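Brestcombe's Odds and Ends Table Is Back!
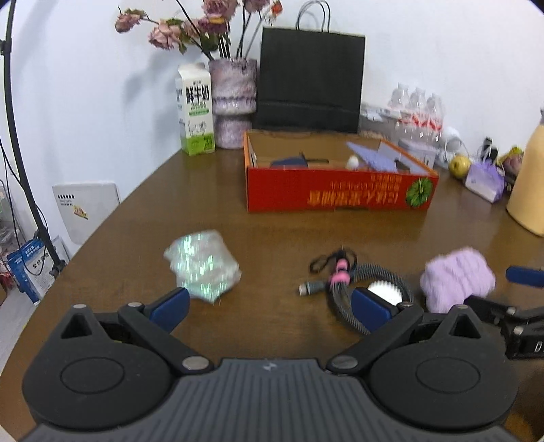 By the Prula News desk

The Brestcombe swap table opened again on 27th November, and what a mix! A tangled black cable with a pink tie or clip on it was out on the brown wooden top, along with shimmery plastic wrapping, a soft lavender-purple knitted item and an open red cardboard box.

Almost 34 households have signed up this time, and everything left over goes to the Langat reuse store. Cables are especially welcome, so go check that drawer! Drop-off is at 921 Somano Street until 2 p.m.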